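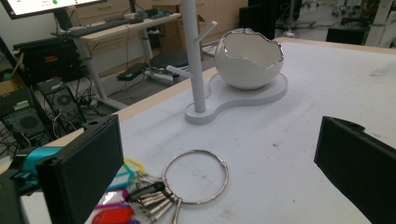

# Wirneck hand-held gripper, flat-finger version

The Wirneck is a hand-held two-finger gripper with a wrist-side camera mount, used to record grasps by hand and to compare finger sets before one is fitted to an arm. This page covers the flat-finger version. The curved version has its own page under Garnmont parts.

## What is in the kit

- Gripper body with trigger
- One pair of flat black fingers
- Camera bracket, fixed angle
- Hex key and spare screws
- Printed setup sheet

The camera is sold separately. The bracket takes the Maluleke wide-angle unit without an adapter. Other cameras need the slotted plate.

## Specifications

| Item | Value |
|---|---|
| Finger opening, maximum | 62 mm |
| Fingers per set | 2 |
| Finger type | Flat pad, rigid |
| Trigger lock | None |
| Warranty | 12 months |

The opening is measured pad to pad with the trigger released. Objects wider than this can still be picked up by an edge, a rim or a handle if the wall is thin enough.

## Bench comparison with the Sutness soft finger

Tainá Medeiros and Ronaldo Toledo compared the flat fingers with the Sutness soft finger in January. Both sets were used on the same body, with the same camera and the same operator. The test objects were a ring of keys with plastic tags, and a white bowl with a jagged, silver-edged rim.

**Keys.** A key ring lying flat is a poor target for any soft finger. The Sutness pad folds over the hoop and tends to drag it across the table. The flat pad keeps its shape and can be brought down on either side of the hoop or a tag. Approach with the fingers tilted slightly and close slowly. Picking by a single key blade is less repeatable, as the rest of the bunch swings.
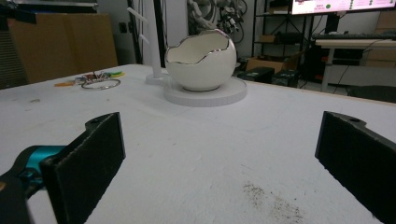
**Bowl.** The soft finger is the better choice for glazed ceramic. A flat rigid pad meets an uneven rim at one or two points only, and the grip shifts if the trigger is squeezed hard. With flat fingers, place one inside the wall and one outside, at a low section of the rim, and lift straight up. Adhesive rubber strips improve hold but reduce the opening.

**View.** Both fingers stay in the camera view through the whole stroke. Close to the table, the left finger can cover small items directly below it. Cremilda Falcão's note on the setup sheet recommends starting each recording farther back, so that the target is seen in full before it is partly hidden.

## Choosing a finger set

Use flat fingers for rings, tags, cards, pegs and other thin or hard parts. Use soft fingers for glazed, rounded or fragile parts. For mixed work, order both. Changing a set takes one hex key, and the camera bracket stays in place.

## Care

Wipe the pads with a dry cloth. Do not use oil on the finger slides. Replace pads in pairs.

Page revised March 9, 2022. Fit questions go to Neusa Coutinho, spare parts to Lindalva Tavares.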